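Ticket 171: Netzlaufwerk Tavadau verliert die Verbindung bei großen Kopiervorgängen
Status: gelöst
Gemeldet von: Bezawit Zeleke
Bearbeitung: Hagos Gidey, Iresha Selvanayagam
Standort: Büro Pinheiro, Obergeschoss

Bezawit Zeleke, 13. April, 09:12
Hallo zusammen, seit dem Umzug ins Obergeschoss bricht mir das Laufwerk T: weg, sobald ich einen Projektordner kopiere. Kleine Dateien gehen super, der Browser läuft, Telefonie auch. Bei großen Ordnern bleibt der Balken stehen, dann kommt "Der angegebene Netzwerkname ist nicht mehr verfügbar". Nach einer Minute ist alles wieder da, als wäre nichts gewesen. Rechner hängt per Kabel an der Dockingstation.

Hagos Gidey, 09:40
Danke für die schöne klare Beschreibung, damit kann man arbeiten! Bitte einmal: anderes Kabel, andere Dose, und den Ordner direkt am Notebook ohne Dock kopieren. Und schreib mir die Uhrzeit des Abbruchs auf, am besten mit Sekunden.

Bezawit Zeleke, 10:55
Kabel getauscht, Dose getauscht, keine Änderung. Ohne Dock dasselbe. Abbrüche um 10:14:22 und 10:37:05. Bis dahin lief es mit 90 MB/s, also richtig flott.
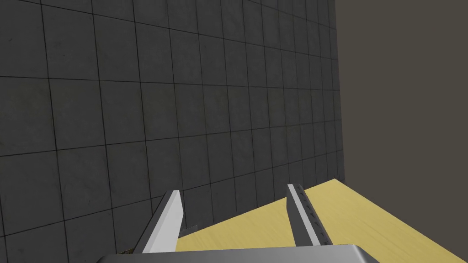

Anhang 1: Dunkelgrauer Fliesenboden mit schwarzen Fugen

Hagos Gidey, 11:20
Gut, dann sind Kabel und Dock raus. Log vom Server:

10:14:22 bond0: link status definitely down for interface eth1
10:14:23 smbd: connection reset by peer
10:15:24 bond0: link status definitely up for interface eth1

Spannend! Der Server verliert also selbst eine seiner beiden Leitungen, und zwar auf die Sekunde passend. Beim zweiten Abbruch steht genau das Gleiche drin. Tavadau hängt mit zwei Ports als Bündel am neuen Dollbridge-Switch. Platten geprüft, SMART-Werte einwandfrei, Speicher auch. Ich tippe auf den Switch oder die Einstellung des Bündels.

Iresha Selvanayagam, 11:48
Ich klinke mich ein, weil ich den Switch im März eingerichtet habe. Port 5 und 6 stehen auf LACP, Timeout "short". Der Server steht laut Konfiguration auf "slow". Das sollte sich eigentlich vertragen, aber sauber ist es nicht. Außerdem ist auf Port 6 der Stromsparmodus (EEE) aktiv und auf Port 5 nicht. Den habe ich schlicht übersehen.

Plan für die Mittagspause:
1. EEE auf beiden Ports aus
2. LACP-Timeout auf beiden Seiten gleich
3. Dauertest mit 300 GB
Bitte von 12:30 bis 13:00 nichts auf T: speichern.

Bezawit Zeleke, 11:52
Passt. 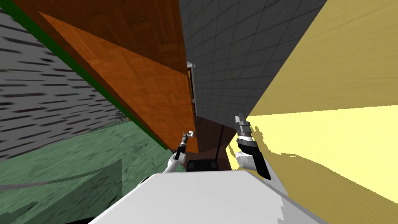 Anhang 2: Schräge Ansicht mit schmalem Spalt zwischen hohen Flächen

Hagos Gidey, 13:05
Zwischenstand: EEE ist aus, Timeout steht beidseitig auf "slow". Testlauf gestartet. Zum Vergleich habe ich vorher noch einmal mit den alten Einstellungen kopiert, Abbruch nach 17 Minuten, wieder auf eth1. Wunderbar, der Fehler lässt sich also auf Zuruf herbeiführen. So macht Fehlersuche Freude!

Iresha Selvanayagam, 14:30
Test ist durch, ohne einen einzigen Abbruch, und die Fehlerzähler auf beiden Ports stehen auf null. Ich wollte noch wissen, welche der zwei Änderungen es war, und habe das Timeout zurück auf "short" gestellt: bleibt stabil. Dann EEE auf Port 6 wieder an — und nach kurzer Zeit war die Leitung weg. Es ist also der Stromsparmodus. Jetzt ist er wieder aus, Konfiguration gespeichert und gesichert, Timeout steht wieder auf "slow".

Bezawit Zeleke, 15:10
Ihr seid großartig! Der ganze Projektordner ist drüben, samt Unterordnern, und ich habe nebenher noch telefoniert. Stichproben habe ich auch gemacht, von vorne, aus der Mitte und vom Ende der Liste.
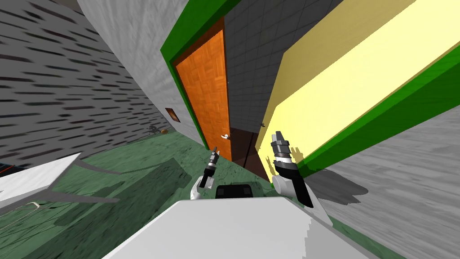
Prüfsummen stimmen auf beiden Seiten überein, das Skript von Chaltu Sisay meldet keine Abweichung. Eine Frage noch: Betrifft das auch den Switch im Erdgeschoss? Dort kopiert Liam Ní Bhriain abends immer die Sicherung auf das Brurnbridge-Gerät.

Hagos Gidey, 15:25
Gute Frage. Im Erdgeschoss steht ein älteres Modell, dort ist EEE auf allen Ports aus, gerade nachgesehen. In den Logs der Sicherung ist auch kein Leitungsabbruch zu finden.

Lösung fürs Wiki: EEE auf Ports mit LACP-Bündel immer abschalten, nach jedem Firmware-Update kontrollieren. Iresha trägt es in die Checkliste für neue Switches ein. Ticket geschlossen, bei erneutem Abbruch bitte einfach wieder öffnen.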